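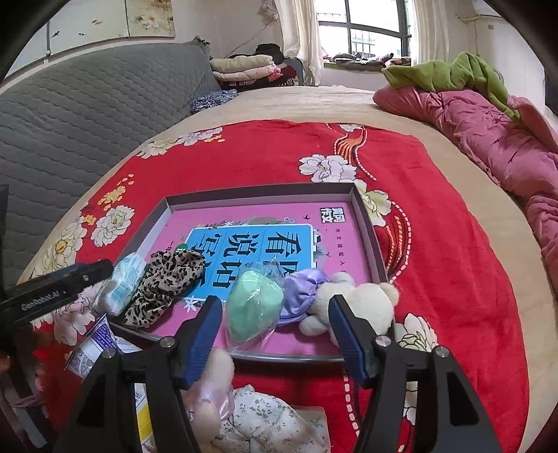 Prallow User Forum > Hand-Held Grippers > Faults and Safety Notices
Thread: Finger pads failing to release after extended sessions

jando_fieldsupport
Aug 23, 2026
Members are advised that we have received reports of hand-held units whose fingers remain closed when the trigger is released. The fault has been recorded mainly during sorting of small household goods: scrunchies, plush toys, wrapped tissue packs. In the most recent report the unit had completed 1,359 grasps since its last service. Please stop work if the fingers do not open fully, and do not pry the pads apart by hand.

popescu_lab_ops
We confirm the fault on two units. In both cases thread from a fabric item had wound around a lower pivot. Our technicians removed it and normal travel was restored. We do not consider this a defect in the product. The cleaning interval in the manual is 2,000 grasps, and that figure is too high for textile work.

ruvell_qa
We must disagree with the previous reply. Our unit failed at 438 grasps and the pivots were clean. The return spring had slipped from its seat. An operator then received a pinched finger while trying to free a hair tie. The injury was minor, but it has been entered in our safety log, and cleaning would not have prevented it.

popescu_lab_ops
Was the spring the original part? We replaced ours in March.

ruvell_qa
It was the original part. The unit had not been opened before the failure.

bench_four
Our site has 675 grasps on one unit with no trouble, all on boxed goods. I would ask that the notice separate soft items from rigid ones.

jando_fieldsupport
Both causes have been noted. Until further notice, please inspect the pivots and the spring seat before each session that involves fabric. Units with a displaced spring should be tagged and returned unopened.

ruvell_qa
Returning them unopened leaves us without a unit for the full repair period. Will a loan unit be provided?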